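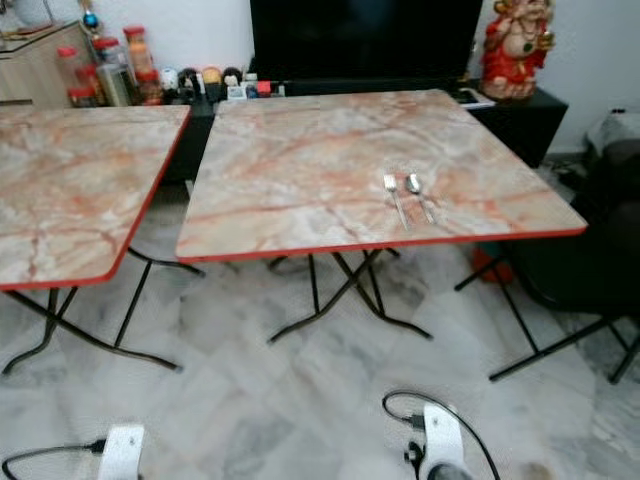
## Garra paralela não apanha talheres finos em cima de tampo veiado: trocar dedos ou câmara?

**nestor_bancada** · Aug 15, 2018

Montagem: dois braços, garras brancas iguais dos dois lados, câmara na cabeça, controlador Eltetti. Tarefa: pegar no garfo, depois na colher, e pousá-los na outra mesa. Os talheres ficam quase paralelos, cabos virados para o robô, junto à borda vermelha.

Comparei dois jogos de dedos:

| Dedos | Tentativas | Pegas válidas |
|---|---|---|
| Rígidos, ponta plana | 244 | 19 |
| Ticona, ponta com borracha | 244 | 12 |

A borracha sai pior e não percebo porquê. Na maior parte das falhas os dedos fecham acima do cabo. Noutras, o detetor devolve um veio do mármore como se fosse cabo, sobretudo na mancha laranja-acastanhada entre os dois talheres. A exposição está em automático. Vale a pena mudar de garra ou o problema está na imagem?

---

**Rowena Magbanua**

São dois problemas e convém medi-los em separado.

Mecânica: o cabo de um garfo assente na mesa deixa muito pouca altura útil. Uma ponta com borracha tem raio maior, toca no tampo antes de chegar ao lado do cabo e, ao fechar, passa por cima. A ponta plana sofre menos, mas exige erro em Z muito baixo. Uma mesa dobrável de pernas cruzadas cede quando se carrega na borda, portanto o plano calibrado com o tampo livre deixa de valer durante o contacto. Faça o seguinte:

1. Desça em modo de força até ao contacto e use essa leitura como Z = 0 em cada tentativa.
2. Suba uma fração de milímetro antes de fechar.
3. Use dedos com a ponta biselada por dentro, tipo unha. Os Mikimwood têm este perfil e a furação costuma adaptar-se com uma placa.
4. Verifique a folga do cabo preto que faz o laço por cima do braço direito. Se ficar tenso perto do fim do curso, entra como força lateral na leitura.

Visão: com o controlador em automático, a televisão preta ao fundo e o chão brilhante puxam a exposição em sentidos opostos conforme a cabeça inclina. Fixe exposição e balanço de brancos. Depois repita com um pano liso mate sobre o tampo. Se as falsas deteções desaparecerem, é textura e resolve-se com dados ou com profundidade; se as pegas continuarem a falhar, é a garra.

Com percentagens tão baixas nos dois casos, eu não tirava conclusões sobre a borracha antes de corrigir o Z.

---

**jmf_solda**

Muda para ventosa. Tenho uma Nestiseck e apanha tudo.

---

**tolerancia_h7**

Ventosa num cabo de garfo não veda, a área é pequena e curva. Na concha da colher talvez, com um copo de diâmetro reduzido, mas fica com duas ferramentas para dois objetos.

Tive um caso parecido com chaves de fendas de relojoeiro. O que resolveu foi a ordem de aproximação: encostar primeiro um dedo ao lado do cabo, com o outro aberto, e só depois fechar. Com o garfo e a colher tão próximos, confirme também a abertura. Se abrir a garra toda, o dedo direito desce em cima da colher quando vai ao garfo. Limitei a minha por software (valor 575 no registo de posição, no seu controlador será outro) e deixei de ter colisões.

Registe as falhas por tipo: deteção, altura, colisão com o vizinho. Uma coluna única de pegas válidas não permite comparar dedos.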